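Review: the Koval recipe stand and card set, after one winter in our cooking group
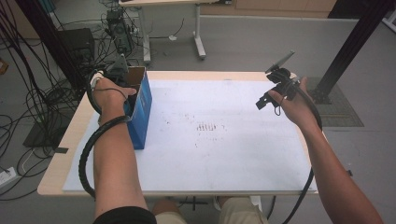 At the table, with the blue box standing open.

I bought the Koval set for our cooking group in Skellardale, where every month we choose one dish and each of us makes a version of it. Before that we had recipes on loose paper, and after two meetings the paper was full of oil.

The set has a folding stand, 80 blank cards and 4 dividers. The stand is the best part. It holds a card at a good angle for reading while both hands are in dough, and it does not slide on a wet counter. It also takes a thin cookbook, but a heavy one pushes it backward.

With the cards I am less happy. The coating does its work, tomato sauce wipes off with a cloth. But ballpoint ink also wipes off! You need a permanent marker, and with a marker there is not enough space for a long recipe. My dumpling soup took three cards. For short things like dressings, pancakes or a simple bread, one card is enough.

The dividers have printed names (soups, mains, baking, sweets) and I could not find blank ones. Our group cooks many pickles, so now pickles live in "sweets."

I compared it with the older Stokov stand that a neighbor lent me. The Stokov is heavier and can carry any book, but it does not fold, and in my small kitchen this decided the question.

I ordered from the Kuronbridge store in June and the delivery was quick. Extra cards are sold separately, and I will buy one more pack before the bread month.

Four stars from me, one star less for the ink.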